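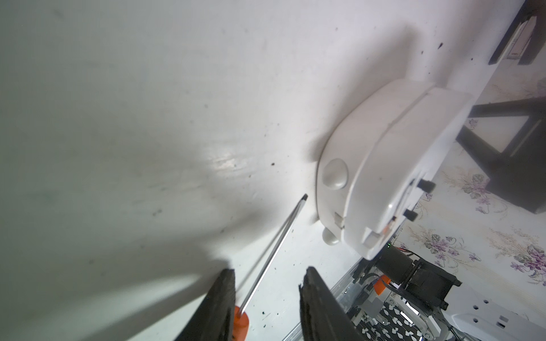 Home | Forum | Sequence Tools | Unanswered | Log in

Chromosome names don't match and my variant file is "empty"
Posted by ekokkinos, 26 Jan 2019

I have a VCF from our sequencing provider and a gene annotation file I downloaded myself. When I ask which variants fall inside genes I get nothing. No error, no warning, just a blank file and the prompt looking pleased with itself. There are 2,378 variants in there and I refuse to believe they all missed.

Eirini

wkhoury wrote:
Run head on both files and look at the first column. I'd bet lunch that one says chr1 and the other says 1.

ekokkinos wrote:
One says chr1 and the other says 1. I've lost an afternoon to three letters.

wkhoury wrote:
Only an afternoon? You got off lightly. Strip the prefix with sed and carry on:

sed 's/^chr//' genes.bed > genes.nochr.bed

blagoje_p wrote:
Please don't just do that. If the names differ there's a fair chance the assemblies differ too, and then you'll get a file full of answers, all of them wrong. An empty file at least has the decency to look broken. Check the header of the VCF for the reference line first.

wkhoury wrote:
She asked how to make the names match, Blagoje. I answered the question.

blagoje_p wrote:
You did, very quickly.

jsoftic wrote:
I'm with Blagoje on this one. We had a student in August who fixed the prefix, got 800 lovely overlaps and made a poster out of them. The variants were on the older build and the genes on the newer one. The poster is still up in the corridor, by the lifts, because it's a nice poster.

Also look at the mitochondrion. You'll have chrM in one and MT in the other, and Walid's sed leaves you with M, so those will go on quietly failing to match.

wkhoury wrote:
Fine, the mitochondrion I'll give you.

ekokkinos wrote:
The reference line in the header says "Nindby_final_2.fa". Is that a build?

ermira.b wrote:
That is somebody's file name. Look at the contig lines further down and compare the lengths with the lengths for each build. If chromosome 1 is a different length, it's a different build. Takes two minutes and you don't have to email anyone.

ekokkinos wrote:
Lengths match the older build. My genes are from the newer one. Sigh.

blagoje_p wrote:
I shall say nothing.

jsoftic wrote:
Get the annotation for the older build and leave the variants where they are. You can lift variants over, but you'll lose a few on the way and then have to explain which.

wkhoury wrote:
I'd lift them over, personally. She'll want the newer build sooner or later and the losses are usually small.

ermira.b wrote:
"Usually" is doing a lot of work there.

ekokkinos wrote:
Went with the older annotation, plus the sed, plus a second line for MT. 80 variants in genes on chromosome 1 so far and the rest is running. Walid, you still win lunch, but Blagoje gets the pudding.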